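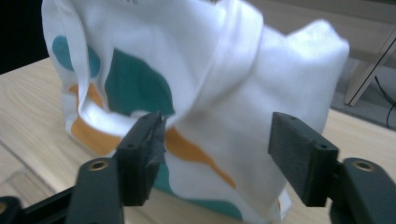 3. Why states find it hard to agree on cyber rules

Last week covered treaties on trade and fishing. Cyber talks differ in three ways.

Attribution. A government may be sure who broke into a network and still be unwilling to show its evidence, as doing so gives away its methods. The accused state then says there is no case to answer.

Definition. Spying on another government is widely tolerated. Taking designs from a private firm is treated by some states as theft, and by others as much the same thing.

Linkage. Talks are often suspended over an unrelated quarrel and restarted as a goodwill gesture. Check what else was on the table at the time.

Seminar task (Tuesday): read the Disus case, pages 95 to 113. Two states share a hotline and one of them stops answering. Write up to 1,000 words on whether the other should publish its evidence. Paracha's chapter is useful on hotlines; Hjaltadóttir is better on sanctions, but skip her last section.

Hand in to Kagiso Fourie before the seminar starts.

Department office: ground floor, Jodisow Building | © Course team | Back to top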